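From: Lærke Stougaard
To: Sinthorpe pantry list
Subject: Re: [pantry] Tubs for packets and pouches, was: shelf labels

On a morning in October, Radulović wrote:
> Before we order more tubs I would like to hear from people who
> have used them at home. The Pritard ones are shallow, and my
> worry is that anything tall will tip over when you pull the tub
> out. Should we go for the deep Wirine boxes instead? They cost
> more and they take the whole height of the shelf. Also, does
> anybody bother with dividers? I have a drawer full of them and
> never found a use.
>
> R.

Hello all,

I can answer a part of this. I have kept my tea, yeast, soup powders and spice refills in shallow tubs since we moved to Sinthorpe, and before that I had the deep boxes for two years, so I have been annoyed by both kinds.

The trouble with the deep ones was that I could not see what I had. The small sachets sank to the bottom and I bought new ones. When I finally emptied the boxes I found four open packets of bicarbonate and a bag of cardamom that had no smell left. In a shallow tub the tall packages stick up over the rim, and I can read the front of them without lifting anything. It looks a little less tidy, I admit, but I am the one who cooks there and I prefer it.
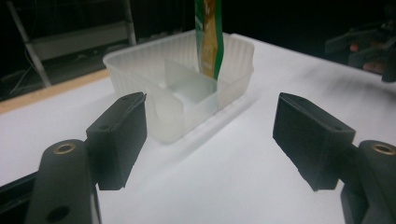 About the tipping, Radulović is right that it happens if one tall pouch stands alone in a wide tub. My way is to put a smaller box inside, near the middle, and let the pouch stand close behind it. Then it has something to lean on. The small box is also good for the loose things, for example single tea bags or the clips. I would not buy dividers for this. Any little box with straight sides will do, and it can be washed by itself when something leaks.

I prefer the frosted plastic to the clear one. You still see that there is something inside, but you don't see every crumb. The ribs on the sides do collect flour dust, so I go over them with an old toothbrush when I do the shelf. It is not often, if I am truthful.

One thing I would ask you to check before the order: the inside width of the shelf at the hall. At home mine is 400 mm deep and I can put the tub lengthwise and still close the door. If the hall shelf is less deep, the tub must go sideways and then you lose almost a third of the places. The number I have written down for the Pritard tub is 3422, but please compare it with the list, my handwriting is poor and the 2s may be 7s.

I would also leave the lids out of the order. With tall packets they can't be closed anyway, and mine are all lying under the sink.

If somebody wants to try before deciding, I have a couple of spare tubs and can bring them next time. Please write to me and not to the whole list, my inbox is colourful enough already.

Kind regards,
Lærke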